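Skimari supplies washroom and guest-room consumables to small hotels, hostels, holiday lets and residential training centres. The company buys in bulk, repacks to order and delivers on fixed routes. It does not sell to the public and has no shop.

## What we do

Most of our customers have fewer rooms than a wholesaler wants to deal with. A guest house that needs one carton of soap and half a carton of shower caps is usually asked to buy a pallet, or to pay a carriage charge higher than the value of the goods. Skimari was set up to handle orders of that size. We hold stock in full pallets, break it down at our own packing benches and send out mixed cartons against a standing list agreed with each customer.

A standing list sets a quantity per room and a reorder level for each line. The customer reports closing stock once a month through the order form or by telephone. We compare the figure with the reorder level and make up the difference. Lists can be changed at any time before the route is loaded.

## Product range

The catalogue has 200 lines. It covers:

- soap, shampoo and hand wash, in single portions and in refill containers
- dental and shaving items
- paper goods, including tissues, toilet rolls and bin liners
- tea, coffee and sugar portions
- laundry bags, shoe wipes and sewing kits
- racks, trays and wall holders for the above

Dental items are stocked individually wrapped. They can be set out loose in a drawer or stood upright in an open rack with small bottles, as suits the room.
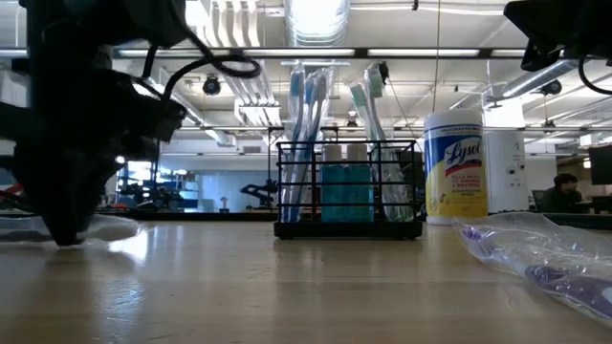
## Sites

We work from two sites. Sumen is the main warehouse and takes in all goods from manufacturers. Pallets are checked against the delivery note, labelled with a batch number and put into racking by product group. Liquids are kept at floor level in a bunded area, separate from paper goods.

Prundilano is the packing and dispatch site. It has three loading bays and a returns room. Cartons are packed in the morning and loaded from 14:00, in reverse order of delivery. Customers who collect their own goods should use the side entrance and quote the order number.

## Quality and traceability

Every carton carries the batch numbers of its contents. If a manufacturer withdraws a batch, we can list the customers who received it and arrange collection on the next route. Samples from each incoming batch of liquids are kept until the batch has been sold and for two months afterwards.

Complaints are logged against the batch and the packing bench. Leaking or crushed goods are credited on receipt of a photograph, and there is no need to send them back.

## Packaging

Outer cartons are plain board without printing and are meant to be used again. Drivers take back flattened cartons from any customer on a route. Void fill is shredded board made at Prundilano from cartons too worn to reuse.

Refill containers for soap and shampoo are returned in the same way, rinsed and with the cap on. A deposit is shown as a separate line on the invoice and is credited when the container is booked in.

## Systems

Stock control and route planning run on Karppinen, our in-house ordering system. Customers with an account can see their standing list, past invoices and the date of the next delivery. The system closes each December for the annual stock count, and orders for that period have to be placed in advance. Dates are printed on the November invoice.

## Opening an account

New accounts need a trading address, a delivery contact and the number of rooms. We send a draft standing list for approval, and deliveries start with the next route after it has been signed. The first order is paid in advance, later ones by monthly invoice.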